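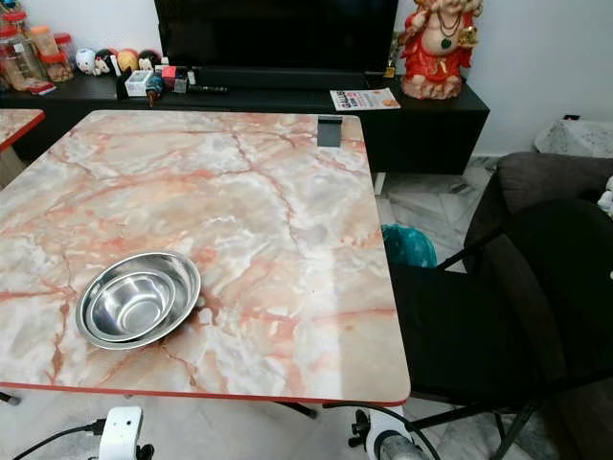
Ticket 494: Nested bowl task, home site setup rules
2/22/26, posted by Ginden site support

Status: open, waiting on standards review

Reported problem: The arm stops short when reaching for the inner bowl on a glossy marble-pattern table. The operator logged 20 attempts and 3 safety stops. No damage to the arm or the table.

Log

Checked the joint torque limits against the Rendmont home site profile. They match. Reloaded the profile anyway and got the same result.

Checked the depth data. There are holes over both steel bowls and along the glare band on the right side of the tabletop. Section 4 of the site rules says to cover or dim any reflection in the work area before the first run. The setup form has that line blank. Asked the operator to close the curtains and rerun. Holes over the table got smaller, holes over the bowls did not.

Checked the cables. Rule 7 says no free loop above the arm joint higher than a hand's width. The loop by the table edge needs to be clipped down to the arm segment before anyone runs this again. The cable from the sensor mount should get a strain relief too.

Checked the floor. There is a teal plastic bag between the table and the folding chair. Rule 9 covers loose items on the floor within reach of the base, and bags are on the list by name. Move it, and move the chair back while you are there.

The household's things on the TV cabinet stay where they are. Rule 2: we do not handle, shift or cover anything that belongs to the home outside the work area, and that includes religious items. If something is too close, move the robot.

Sandhu firmware is at build 239. No update needed for this.

To do before closing

- Redo the setup form with the glare line filled in
- Clip the cable loop, add strain relief
- Clear the floor on the chair side
- Run again at half speed, nested bowls only
- Ask Omico if the depth filter can be set per object. If it can't, the steel bowl rule has to change in the March revision.

Ginden site support | Contact the help desk | © 2026 Ginden | Back to top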